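I'll say it plainly: most people look after their grippers badly, and I was one of them. I run a little hand-held unit with two fingers and a blue pad on each, and for months my whole maintenance plan was to wait until something slipped and then swear at it.

Pads are the cheap bit, which is probably why we ignore them. Mine spend the day on cloth and plush, and cloth sheds (you would not believe how much!). The fluff works its way into the surface, the grip goes vague, and everyone starts poking at the software. I lost most of a July afternoon that way. A wipe with a damp lint-free cloth took 5 minutes and the fault was gone.

So now I keep a log, in an ordinary exercise book. It's at 873 grasps on this pair of pads and I'll swap them when they go shiny, whatever the number says. The Clarnari guide I started with wants a swap every 52 hours, and I think that's daft – an hour of folded towels and an hour of zips are completely different lives for a bit of soft blue stuff.

Then there are the screws. I used to nip them up whenever I walked past, which is a lovely way to chew the heads. Now I draw a paint line across each one and leave it alone unless the line has moved. Check the ones at the base of the fingers first, they take the twisting. And please change both pads together! I tried one new and one old, and everything I picked up crept towards the old side.

My other grumble is about where we test. A clean bench with a foam block on it tells you the fingers close, and that's your lot. I do my check after a pad change on a rumpled duvet, with a tray of soft odds and ends in the middle, and if the grip is off I know before the kettle's boiled. 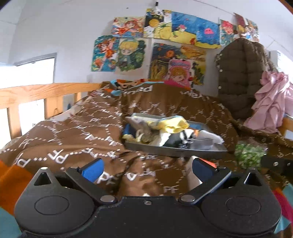 It takes longer than the bench, I'll give the bench people that, and I still wouldn't go back.

Contact Pleltham Workshop Notes | © Pleltham | Back to top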